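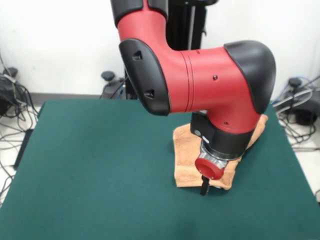
How does a town buy a robot?

If you wanted a new pencil case, you would probably look in your money box, count what was there, and walk down to the shop. Buying a robot for work starts in much the same way, only the money box is bigger, it belongs to a lot of people, and there is a great deal more to think about before anybody gets to the till!

Let's follow a make-believe shopping trip with a laundry. The Prosside laundry washes towels for swimming pools, and it washes an awful lot of them. The people there would like a robot arm to help with the folding. They have never bought one before, so they begin with a pencil, a big sheet of paper and a pot of tea.

First, what is the job?

It is very tempting to choose the robot first (the shiny red one, please!) and think about the work afterwards. Grown-ups do this too, more often than they would like you to know. The Prosside people are careful, and they write down the job instead. What needs picking up? How heavy is it? Is it hard, like a brick, or floppy, like a towel?

Floppy things are surprisingly tricky. A brick is the same shape wherever you put it, but a towel can land in a heap, or with one corner tucked under, or with a fold sticking up like a little tent. You can tell with your fingers where the edge is, and you have had years of practice at pulling your own jumper out of a drawer. A robot has to be taught all of this, and teaching takes time. Time goes on the list as well, as you will see.

What does an arm need?

A robot arm is a bit like your own arm. It has joints that bend, a wrist that turns, and something at the end for holding things, called a gripper. Sometimes the gripper is sold separately, just as batteries are sometimes sold separately from a toy, and it is very disappointing to find that out on the day the box arrives. So the first lines on the Prosside list look like this:

The arm
The gripper, with narrow fingers for getting hold of cloth
A strong stand to hold the arm up
A table for it to work on
A soft cloth to cover the table
Cables, and somewhere to plug them in
Old towels to practise with

Did you expect cables to be there? Electricity has to get to the robot, and messages have to travel between the arm and its computer, and all of that needs wires. Wires take up room on the floor, where feet also like to go, so a good plan has a line for tidying them away from the places where people walk.

Measuring the room

Now out comes the tape measure. An arm that can reach across a table needs space to swing, and people need space to stay well clear of it while it moves. The Prosside people put masking tape on the floor to show where everything would stand. Then they walk round it, pretending to carry a basket, and somebody bumps into a pretend table. Out comes the tape again!

Doing the sums

A plan for spending money is called a budget. You can make one with pocket money, and it works just as well with the large amounts a laundry has to think about. To keep our sums easy, let's imagine that the whole budget is 100 gold coins.

60 coins for the arm and its gripper
20 coins for the stand, the table and the cables
20 coins for teaching people to use it, and for repairs

Add those up and you get 100, with not one coin left for biscuits. Look at that last line, though. It would be easy to leave it out and buy a fancier arm, but then who would know how to work it, and what would happen when a part wore out? You may have met the same trouble with a bicycle - the bicycle is a birthday present, but the new inner tubes keep on needing to be bought.

Asking more than one shop

The laundry asks two sellers for a price. The seller's written answer is called a quote. Mohmand offers a lower price, but the gripper is extra. Ika asks for more, and includes the gripper and 2 days of lessons. Which is the better bargain? You can't tell until you have put everything side by side, and the Prosside people spend most of a Tuesday doing that, with a second pot of tea.

They also ring the Pisgate laundry, which already has an arm, to ask what they wish they had bought at the start. "A bigger table," says Pisgate, straight away.

Have a go yourself

Choose a job at home or at school that you would like a robot to help with, such as sorting socks or putting away paintbrushes. Write down what it would have to pick up, and whether those things are hard or floppy. Measure the space with a ruler or a tape measure. Then share out your own 100 gold coins, and ask a friend to check whether you have forgotten anything. Don't forget the cables!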